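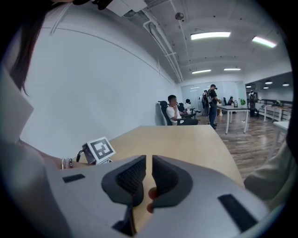

Gripper in the foreground, marker board on the table, full house behind. Budget thread follows 🧵

1/ We finally have an equipment budget!! 2889 for hand-held grippers and everything that hangs off them. Small money for a lab, huge money for us. Sharing how we're splitting it in case you're planning the same thing.

2/ Plan A was one arm and nothing else. Celeste Bravo talked me out of it over one very long lunch. Hand-held grippers first, so more people can work at the same time, and the arm waits for next year's money.

3/ So: 4 grippers, quotes from Dastetti and Starneo. Starneo is cheaper per unit but sells the finger pads separately, and pads wear out! Put pads on their own line. I forgot them in the first draft and had to redo the whole sheet.

4/ Other lines I'd missed: cables (so many cables), spare marker boards, storage, shipping both ways for repairs. Together they eat roughly 60 percent of what one gripper costs. Ouch, but better to know now.

5/ Lead times. Dastetti says 5 weeks, Starneo won't commit. We want everything on the tables by May, so the order has to go in soon. Fermín Paredes is chasing both of them, bless him.

6/ Also love that you can try before you buy. Ask for a loaner! Hold it for a full hour, then decide. Weight feels very different after the first ten minutes, and my wrist had opinions the spec sheet didn't mention.

7/ Sheet goes in for sign-off on 22nd February. Will post the final split once it's approved. Questions welcome, I could talk about this all day

Comments
Anselmo Tejada: Did you budget for a spare gripper or are all of them in use?
Soledad Tapia: pads!!! same mistake here last year
Lornent: Following for the final split.

Search posts
Search
Clear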